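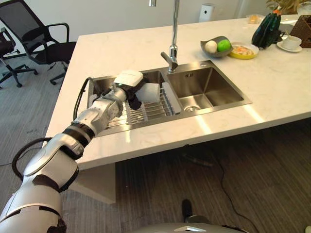
Home Issues Authors Submit

4. Edge Depth and Corner Slack in Stretched Canvases

4.1 Samples

The survey covered 766 stretched canvases held in the Kelville store, all of them sold or returned unframed. Each was primed cotton on a pine stretcher. Standard-edge and deep-edge canvases were recorded separately, and any canvas with a repaired tear or a replaced bar was left out. Most of the stretchers carried the Wovska stamp on the lower bar. The rest had no mark and were grouped by joint type only.

Slack was measured at the four corners and at the center with a hanging weight and a dial gauge, with the canvas lying face up on two padded rails. A corner was scored as slack when the reading exceeded the center reading of the same canvas. This is a relative measure. It does not allow one canvas to be compared with another of a different size, and we do not use it that way.

Paint that continued around the sides was noted as a wrapped edge. Wrapped edges were checked along the fold line for cracks, under raking light, by the same reader (Zewditu Moges) throughout. Varnish was recorded from the seller's label where there was one. Where there was none, the surface was entered as matte, satin or gloss by eye, and these entries are kept apart in the tables.

Figure 8. Double sink with a gooseneck faucet, set in a pale marble-patterned counter.
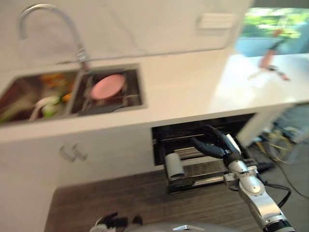

4.2 Results

Deep-edge canvases showed fewer slack corners than standard-edge canvases of the same face size. The difference was clear in the large formats and too small to report in the small ones. Bar thickness accounts for part of it. Deep bars bow less under tension, and the corner keys in the deep stock were also longer, so the two effects cannot be separated with the present set.

Fold-line cracks were found on wrapped edges of both depths. They were more common where a textured ground had been carried over the fold. Thick modeling paste breaks at the fold when the keys are tapped out after painting, and the satin varnish on top tends to bridge the break without closing it. In nine canvases the varnish had lifted along the fold and could be moved with a dry brush. All nine had been varnished with Prondum satin in a single coat — a second coat was not present on any of them.

Staple spacing had little effect on slack. It did have
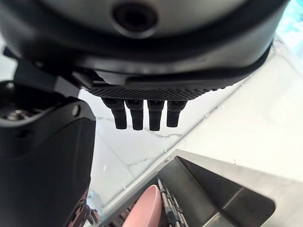

an effect on the line of the edge, which showed a scalloped pull wherever the staples were widely spaced. On a canvas meant to hang without a frame this is plain to the buyer, and the Gebretsadik returns list gives it as a reason for return more often than it gives slack.

4.3 Limits of the survey

Storage history was known only in part. Canvases that came in during October had been stacked flat, while the older stock stood upright in racks, and the two groups were not balanced for size. Humidity in the store was logged but not controlled. We did not test linen, polyester or cradled panel, and the findings on fold cracks should not be carried over to oil grounds, which dry by a different process and stay flexible for longer.

The scoring sheets and the gauge settings are given in Section 8.

Last updated 11/22/19
8 shares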